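Search this site Go
June, posted by Nisha Kandpal

Week 9 handout: our visit to the Jirkell open day

Okay, so what a morning! For anyone who missed the bus, the Gruvholm building is 40 minutes out, and they let us straight into the demo room (coffee first, thank goodness).

I loved the simulated kitchen. The people there call it Cisneros, and they've run 200 practice pickups in it before trying a single one on the real bench. Watch how the two fingers close on the rounded red thing, and think back to our grip notes. Where would you put the contact points on a curved, glossy surface?
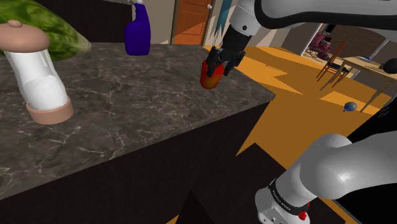 Fig. 1. Simulated kitchen, gripper holding the red object near the back of the counter.

For next class, sketch your own pickup for the spray bottle and bring it along. I'll have the Didenico worksheet printed!

We use cookies to improve your visit. Accept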